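Kolline open doors, Skellau - notes from a wet afternoon

Writing this on the train back so forgive the state of it. Went to the open doors at the Kolline building in March, second time lucky. The year before I got as far as the gate and there was a line down to the bridge and I had a cold. This time I went after lunch, 1:30 or so, and walked straight in.

Getting there. Train to Skellau, then the 51 bus from outside the station. Sit on the left if you want the river. Get off at Gurkis, not at the stop with Kolline in the name, that one drops you on the wrong side of the tracks and you have to walk all the way back round by the car wash. I knew that from last year and still nearly got off too early. From Gurkis it's a straight walk, past the Kaczmarczyk yard with all the stacked timber, then left at the pharmacy. Parking on site was full. People were leaving cars on the grass by the yard and I don't think they were supposed to.

Free to get in. You sign a sheet, they give you a sticker with a color on it and the color is your tour group. Mine was green. Green turned out to be the long tour, I'd have picked that anyway. Yellow was 40 minutes and skipped the top floor. There's a coat rack at the entrance but by the time I came it was buried, so I carried a dripping raincoat the whole way. Bring a bag for it.

Ground floor

Used to be a printing works, then storage, then nothing for a good while. Now it's let out in pieces - small workshops, a couple of offices, a big shared hall at the front. The hall is the part everyone photographs. High windows, old crane rail still up there, painted dark green. Radiators the size of a sofa. It was loud in there, kids mostly, and a stand selling soup. Soup was lentil, pretty good, a bit short on salt. Bread from the Gurkis bakery, which I liked enough to go looking for it afterward (closed, of course).

Our guide took us round the walls first and explained the floor. Three different floors really, laid at different times, and you can feel it underfoot where one stops and the next starts. There's a strip of end-grain wood blocks by the loading doors, set on end like little bricks, so heavy carts could roll over without wrecking anything. Some have swelled and popped up. They'd put tape round those. I could have stayed there an hour looking at that strip.

Loading doors are original and take two people to slide. They slid them for us. Big cold gust, everybody laughed.

Next to the hall is the Kaczmarczyk room, the furniture people, same name as the yard. They make tables and benches, and repair chairs if you bring them in. I asked about a wobbly kitchen chair at home and got a long friendly answer, short version: don't use more glue on top of old glue, scrape it out first. They had 135 chair legs hanging on the wall from jobs over the years, each with a paper tag. The number was written on a card next to them so I didn't have to work it out. Oldest tag I could read was in pencil and nearly gone. Smelled wonderful in there. They had offcuts in a crate by the door for pocket change and I bought a bit of pear wood I have no plan for at all.

Stairs

Stone, worn in the middle. Handrail is new and a little too fat for my hand. The elevator was for people who needed it, they had someone minding it. Long wait on the landing because yellow group was coming down as we went up. Looked out of the window at the rain. You can see the whole of the yard from up there, and the back of the pharmacy.

Toilets are on this landing. Clean. Only 2 though, so plan ahead.

First floor, the long room

The one I'd actualy come for. I'd read about it somewhere, how the wall on one side bends round toward the far end so you lose the corner. Long and narrow, more of a wide passage than a room to be fair, and the wall is smooth and white and just goes round. In the flesh it's quieter than I expected. Voices drop when people come in. The guide said the curve follows an old turning space for paper carts on the other side, and when the place was redone they kept the shape and plastered it smooth.

I tried to find the point where it stops being straight. Walked along with my hand near it (we'd been asked not to touch, the white marks easily). Couldn't find it. Went back and tried again from the other end, same result. Whoever did the plaster was good.

It's in use as a work room, so there was table work going on while we were there, and we were asked to stay back and let people get on. Fine by me. Dark gray table, plain rectangular thing, one small square black block on it. I like a plain table. Against the brick behind it the dark top looks very sharp, your eye goes to whatever's on it. 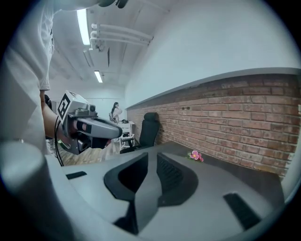
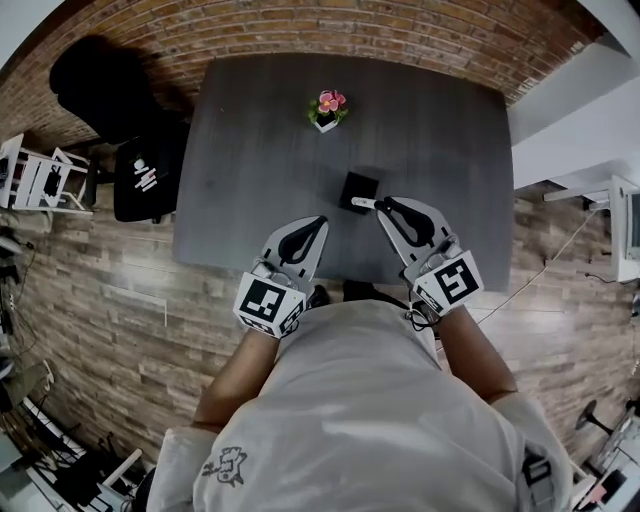 The long room at Kolline: white wall in the first, dark gray table and the small black block in the second.

Stood and watched for longer than the guide wanted, I think. It's careful work with the hands, coming in at the block from the side, and I'm a sucker for anybody doing something slow and exact at a table. Two kids in our group went completely silent, and they'd been climbing the radiators ten minutes before.

Then questions, in the corridor so as not to disturb. Somebody asked how they heat a room that shape. Warm air from a slot at floor level, was the answer, and it gets stuffy if more than a dozen are in it. It was a bit stuffy. Somebody else asked if it echoes. Yes, before, no, now - they did something to the ceiling. I forgot to look up at the ceiling. Very annoying, only thought of it downstairs.

And one man wanted to know who cleans the wall. There's a pot of the exact white kept in a cupboard and any mark gets dabbed over, twice a year the whole white part gets done. Sounds like a lot of work but I suppose you'd have to, with that much white.

Top floor

Low roof, mind your head at the second beam. I didn't. Three studios up here, two open to visitors. One is a bookbinder, fitting for a printing works. A nipping press, drawers full of old type, a board with samples of marbled paper you could touch. Long talk about flour paste which half the group wandered off from. I stayed. Recipe as far as I got it down: flour, water, cook it slow, stir all the time, a drop of clove oil so it keeps. Lasts a week in the fridge. I've got a couple of old cookbooks losing their spines so may give it a go.

Other studio was ceramics, mostly bowls, one shelf of seconds going cheap. I picked up a small blue one with a pinhole in the glaze. Wrapped in newspaper and it survived the bus.

From the end window up there you get the river and the railway bridge, and on a better day probably the hills. We got cloud. The roof leaks in one place and there was a bucket under it. The guide stepped round it without breaking stride, so I guess the bucket's been there a while.

Courtyard

Back down by the other stairs, iron ones, slippery in the rain. Courtyard has a big old linden, bare still, with benches all round that nobody was sitting on for obvious reasons. Bike racks. A row of raised beds the tenants share, nothing up but chives. There's a lovely bit of brick on the north side where you can see three bricked-up windows one above the other, each done in slightly different brick.

There was supposed to be a talk about the neighborhood out here at 3:30. Moved indoors to the hall, and the hall was too loud for it, so I caught maybe half. Something about the Skellau mills and where the workers' houses stood. There was a leaflet with the same stuff in, pick that up instead, small pile by the soup.

Practical bits

- Open doors is once a year, same month as far as I know. Check with Kolline first, the date wasn't up until quite late.
- Long tour took nearly two hours with all the waiting. Bring water.
- Cash for the soup, ceramics and offcuts. Only the bookbinder took cards.
- Strollers: ground floor fine, first floor by elevator, top floor no.
- Photos okay everywhere except the third studio, closed anyway. In the long room keep your flash off.
- Flat shoes for the iron stairs. I saw somebody in heels going down sideways holding on with both hands.
- Dogs on leads allowed in the hall and courtyard only.

Worth it?

Yes. Would go again for the floor and the long room alone. I'd go earlier next time, the morning groups are smaller according to the woman next to me in the soup line, and you get longer in each room. I'd also like to see that wall with some sun on it. We had flat gray light all day and it still looked good, but I'd bet the curve is something else late on a clear afternoon.

Missed the bus back by a minute, the next one was a half hour off, so I walked down to the station along the river. Forty minutes with wet feet and a bowl under my arm. There's a path most of the way, muddy by the bridge, take the road for that bit.

Will put up the rest of the photos when I've sorted them, mostly bricks and chair legs. If anyone knows where else in the area they've still got a wood block floor you can visit, please leave a comment, I've got a list going.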